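Stukbridge sim cell, setup notes

Block picking cell, simulated, wrist view. Maintained by Marthinus Xaba. Last gone over 12 July 2023.

Start up
Load the cell file, home the arm, wait 10 seconds before sending anything. Gripper pads set to 2000 in the config, dont go higher or the blocks jitter.

Wrist view check: yellow cube central between the two fingers, cyan surface behind. 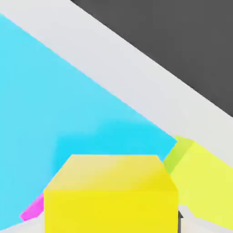 If the view is off
1. Re-home.
2. Reload the wrist offset file, not the base one.
3. Still off after 2 tries, clear the cache and restart teh sim.

Logs roll over at 200 runs. Copy them out first.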